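Selling the old desk

I finally sold the big desk on 18th April. I had it listed at 300 dollars since November and got plenty of messages asking if I would take less. Most of them never wrote back after I said yes.

The buyer drove 274 miles for it, which surprised me. He runs a small repair business and wanted something long enough for two people to work side by side. We took the legs off and it went into his van on the second try – the first time we had it the wrong way up.

I'm going to leave the room as it is until the floor gets redone.

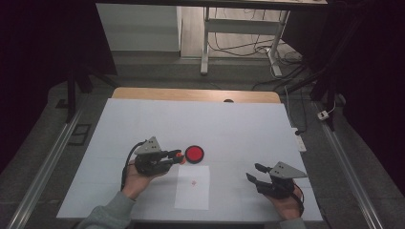
Photo: Myroslav Semeniuk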